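Confessions of a reluctant declutterer

It started with the cupboard above the fridge. You know the one – the one you need a chair for, so you only ever open it to shove something in. I went up there looking for the big roasting tin and a plastic lid slid out and hit me on the nose. It didn't belong to anything I own. I tried it on every tub in the house and it fitted none of them, and I was so cross about it that I got the whole lot out on the floor there and then, in my dressing gown, at half past nine at night.

That was back in March, and I'm still going!

I should say I am not a naturally tidy person. My mum could put her hand on a spare button in the dark, and I can't find my own car keys in a bag with one pocket. When we moved to Pickering I packed the kitchen in such a rush that a bag of porridge oats travelled in the same box as the shoe polish. Bradley still brings it up. (Bradley is my husband, and he's the one who keeps bits of string, so he can talk.)

Anyway, having emptied the one cupboard I thought I might as well look in the others, and that's where it got silly. We had enough jars to open a sweet shop. I'd saved every jam jar, every pickle jar, every little pot a posh pudding ever came in, all because I was going to make chutney. I have made chutney once. It was 2 parts onion to 1 part regret and we gave most of it to Dean Lambert next door, who has never mentioned it since.
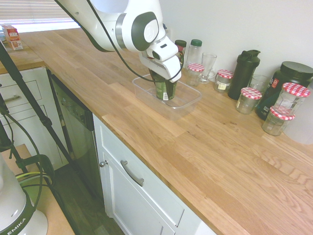
My sister-in-law Tracey Sowerby is the one who got me to be sensible. She came over for a cup of tea and ended up staying for tea as well, sitting on the kitchen floor going "when did you last use this?" until I wanted to throw a colander at her. But she had a good system, so I'm passing it on. You make one pile for things you've used this month, one for things you use at Christmas or for birthdays, and then everything else goes in a box in the hall. If you haven't gone out to the hall for it after 42 days, off it goes. I don't know why 42. She says six weeks is how long it takes to stop missing something, and she did get rid of a boyfriend on the same principle.

In all that time I went to the box twice, once for the potato ricer and once for a candle. The rest went to the charity shop, apart from the fondue set. I took that back out of the car at the last minute and it's now in the loft and we don't talk about it.

What I hadn't expected was how much easier cooking would be. I'd got into the habit of making the same four dinners because getting at anything else meant shifting a tower of bowls, and the spices were so far back that I'd just buy more. I had three lots of cumin on the go! I use it perhaps once a fortnight. Now I can see what's there I've been doing proper curries again, and a lentil thing of Yvonne Cropper's from my old work that I'd forgotten all about. It's mostly lentils and a tin of tomatoes with a big spoon of mustard stirred in at the end, and it tastes miles better than it sounds.

It has saved us a bit as well. I'm not going to pretend I've kept a spreadsheet, but the big shop is definitely smaller now I'm not buying things we've already got. Bradley reckons we've paid for the new shelf twice over. The new shelf was his idea, so he would say that. 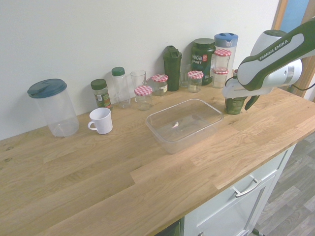

What's left to do

The loft, obviously. I've been up there once with a torch and come straight back down. There are boxes from the last house that still have the tape on, and I have a horrible feeling one of them is full of cables.

Then there's the shed, but that's Bradley's, and I've been told in no uncertain terms to leave the string alone.

I'd love to hear how the rest of you get on with this sort of thing, especially if you live with a keeper. And if anyone local wants jam jars, please shout. I've washed them all and got most of the labels off, and Callum Tunstall had a bagful for his honey, but there's plenty more where those came from. Bring a strong bag.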